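Zikard HG-2 Felt Pad Service Kit
Replacement finger pads for hand-held and arm-mounted grippers 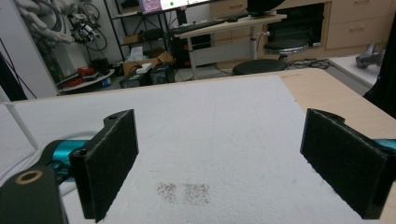 The HG-2 kit contains the parts needed to re-pad one pair of Zikard parallel fingers. It fits the hand-held HG gripper and the arm-mounted version of the same head. Both versions use the same finger plates, so a workshop running one of each can hold a single spare part.

Pads are a wear item. A glazed or thinned pad changes the grip force at a given opening, and on cells where a person records the motion by hand and the arm repeats it, a mismatch between the two sets of pads shows up as dropped or marked parts. Zikard recommends changing both fingers of a gripper together, and changing the hand-held unit and the arm in the same service.

In the kit
2 die-cut felt pads, black, adhesive backed
2 edge strips, black felt
2 finger screws with thread lock applied
1 plastic scraper
1 setting gauge, 3 mm
1 alcohol wipe

Service interval
Inspect every 50 hours of use. Replace at 2000 grip cycles on rough or abrasive parts, or sooner if any of the following is found:
- bare plate visible at a corner or along the upper edge
- a pad that moves under thumb pressure
- shiny patches that do not lift with a stiff brush
- loose fibers on the handled parts

Light, clean parts are easier on the felt. Packing cells handling cartons and pouches will normally go well past the stated cycle count, and inspection should decide.

Fitting
1. Switch the gripper off and disconnect the cable. On arm-mounted units, lock out the arm as described in the cell manual.
2. Open the fingers fully by hand. Do not force them past the stop.
3. Remove the finger screw and slide the finger plate off its carrier. Mark the plates left and right before putting them down. They look alike on the bench but wear differently.
4. Lift the old pad from the bottom corner with the scraper. Metal blades will score the plate, and a scored plate does not hold adhesive well.
5. Clean the plate with the wipe and leave it until dry.
6. Lay the new pad from the tab end downward, pressing out air with the thumb. The felt must not cover the screw hole.
7. Fit the edge strip. Trim any overhang flush.
8. Refit the plates with the new screws. Close the fingers onto the gauge and check that both pads touch it along their full length.
9. Leave the gripper closed on the gauge for around 19 hours before use. Fitting on a Saturday allows the adhesive to set before the next shift - this is the usual arrangement on single-shift sites.

Work on a soft, clean surface. A sheet of closed-cell foam is suitable and stops small screws from rolling. Replace the sheet when it starts to shed, as crumbs caught under a new pad will leave a high spot.

After fitting
Run the opening calibration once on each gripper. New felt is thicker than worn felt, and the old closed position will read as a partial grip. Saved recordings do not need to be made again, but the closed offset in the controller must be updated before they are replayed.

Brush new pads once after the first day. Some loose fiber is normal at this stage.

Compatibility
HG hand-held, all versions
HG arm-mounted head, with Perrin or Eslow wrist adapter
Mustumari quick-change plate: pads fit, edge strips must be shortened at the screw end

Not suitable for wet handling, food contact, or parts with an oil film. For these, order the molded rubber pad set.

Storage
Keep flat in the sealed bag, away from direct sun. Do not stack other parts on the pads. Once the bag is opened, use both pads within the month.

Ordering
Sold per pair of fingers. Edge strips and screws are also available separately - the setting gauge is not, and should be kept when the rest of the kit is used up.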